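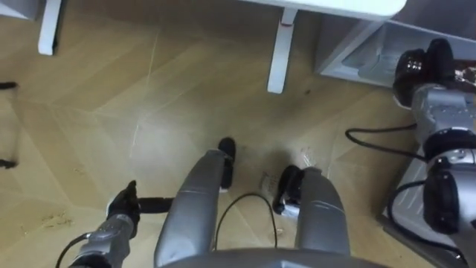

The workshop humanoid from head height, with cables at both arms and between the legs.

Equipment Review: Pronix Limb Harness Kit
Akcombe Shared Workshop, Equipment Review Group
Wednesday, February 1, 2023

Purpose of the review

The Akcombe Shared Workshop maintains one full-size humanoid robot, built and serviced by its members in the main room. In October the Equipment Review Group was asked to evaluate the Pronix Limb Harness Kit as a replacement for the mixed cable ties and hook tape then in use on the arms and legs. The kit was purchased at the regular price of $399. Pronix did not supply a sample and was not told that a review was planned. Testing was carried out by Debashish Fakir and Pirjo Mäkelä, and the text was prepared by Hanna Boiko.

Contents of the kit

The kit is supplied in a flat carton with a printed parts list. It includes split sleeving in three widths, a set of hinged joint guides, strain relief blocks for the torso, and 21 elastic straps with numbered tabs. A cutting gauge and a hex key are also provided. All parts listed were present. The sleeving is sold by the roll and must be cut to length, so members will need a sharp pair of cutters of their own. The printed instructions cover arms in good detail. The pages on legs are much shorter and assume a smaller robot.

Installation

The manufacturer states that one person can fit the kit in an afternoon. Our installation took two people and was spread over four evenings, including the time spent removing old ties and labeling connectors. The arms were completed first. The hinged guides clip over the joint housings and hold firmly once the screws are tightened, but the lower half of each guide is difficult to reach while the arm is mounted. We recommend supporting the arm on a padded stand before starting.

The elbow requires the most care. A cable cut or tied too short will pull at its connector when the arm is fully extended, and a cable left too long will hang in a loop that can catch on furniture. Pronix recommends setting the length with the elbow straight. We obtained better results by moving the joint through its full range by hand, marking the cable at both limits, and only then closing the sleeve.

The legs were less straightforward. The straps are intended for rigid shells and did not grip well on padded segments. Ms. Mäkelä placed a strip of Gamage grip tape under each strap, after which no further slipping was noted. This tape is not part of the kit and should be added to the budget.

Performance in use

The harness has now been in service for six weeks of regular sessions, mostly seated work and gripper exercises beside a table. During that period there were no connector failures on either arm. One strain relief block on the torso worked loose and was refitted with thread locker.

Wrist movement is slightly stiffer with the medium sleeving fitted. Mr. Fakir measured no change in gripper position that would affect ordinary tasks, but members running fine placement work may prefer the narrow size from the elbow forward. The sleeving wipes clean easily. It does collect dust and crumbs from the floor wherever a cable is allowed to rest there, and the split side should therefore face upward on any trailing section.

Access for repair is the strongest feature of the product. A single cable can be removed and replaced without disturbing the others, and the numbered tabs make it possible for a second member to finish a job that another has started. Under the previous arrangement, replacing one arm cable meant cutting every tie between the shoulder and the wrist.

Comparison

The group also considered the Pornent wrap system, which is in use on the workshop's small bench arm. The Pornent product costs less and is faster to apply. It has no joint guides, and it has to be unwound along its full length for any repair. For a fixed arm with few cables it remains a sensible choice. It was not tested on the humanoid.

Points for improvement

Pronix should expand the leg instructions and include a strap suited to padded surfaces. Spare screws would be welcome, as the joint guide screws are short and easily lost. The carton gives no address for ordering single parts, and a written inquiry from Delyth Gwynne took more than 6 days to receive a reply.

Recommendation

The group rates the kit 4 out of 5 and approves it for continued use on the arms of the workshop humanoid. Use on the legs is approved on condition that grip tape is fitted under every strap. Members who wish to borrow the cutting gauge or the remaining sleeving should sign them out with Puspita Ong at the tool desk and return any offcuts longer than a forearm.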